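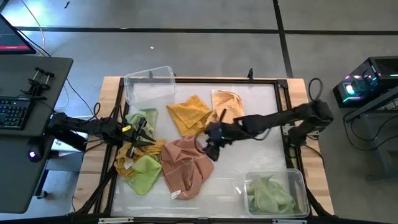

Kuo-hua Hsiao wants to know whether anyone has ever gotten the musty smell out of cotton dish towels for good, or whether we all just quietly buy new ones and keep our mouths shut.

My full post, now that I've seen it got squashed into a one-line summary at the top. I have a drawer of cotton kitchen towels. They come out of the dryer smelling like nothing, which is what I want from a towel. Then I dry two plates and a colander, and the towel smells like a basement. I use Lindero liquid, the unscented one, and a capful of softener. Washer is a front loader and came with the condo. I wash warm because the tags say warm. I've tried a longer cycle and I've tried adding more detergent, and the second one may have made it worse. My mother-in-law visits in February and she has a nose like a customs dog. What am I doing wrong?

Last updated 9/7/25

Vitalii Sydorenko

You're waterproofing your towels and then asking them to absorb water. Softener leaves a coating on the cotton, and the extra detergent that didn't rinse out is sitting in there with the bacon grease. Wet it and the smell wakes up.

Stop the softener today. Don't finish the bottle first, I know you want to.

Then strip them once. Fill a bucket or the tub with the hottest water your tap gives you, add a scoop of oxygen bleach (the powder, not chlorine bleach) and stir until it dissolves. Towels in, push them under, leave them for a few hours or overnight. The water will go a color you won't want to discuss. Wring them out and run them through a hot wash with half the detergent you've been using, then an extra rinse. Check the tags for anything with a linen blend or a dark print, and do those apart from the rest, because some of them will bleed and you'll own a set of matching gray ones.

Dry them all the way. A towel that's damp at the hem when you fold it is going to smell again by the weekend. And between uses hang it flat over a bar. The oven handle is fine. A wad next to the sink is how you got here.

While you're at it, pull back the rubber gasket on the door of the washer and wipe inside the fold. Take a flashlight and lower your expectations. Run the drum empty on hot once a month and leave the door open after every load — yes, it'll be in the way, everyone's is.

I did all this with towels older than my car and they've been fine. One still had a smell after two soaks, and that one now lives in the garage and checks the oil.

findar_fan_759

just buy microfiber. I got a pack of Findar ones and they dry so fast nothing has time to grow. you can't use softener on those either though

LaundryByNecessity

Vitalii's method works, with one change. If you have hard water, the soak won't do much on its own. Add a little washing soda to the bucket. I went through a whole tub of powder before I figured out it was my water, and I'd like that money back.

Skip the trick where you pour vinegar and baking soda in together. It fizzes nicely and leaves you with salty water. Vinegar by itself in the rinse is okay now and then, but my washer's manual says not to make a habit of it on account of the rubber parts, so look at yours. Never put it anywhere near chlorine bleach, in the machine or out of it.

Also, separate loads. Kitchen towels have food fat on them and bath towels don't, and when you wash them together they share. Mine go in a small pail under the sink with no lid. The one with the lid was a mistake I made for most of a summer.

As for the mother-in-law, put out a brand-new towel the morning she arrives and hide the rest.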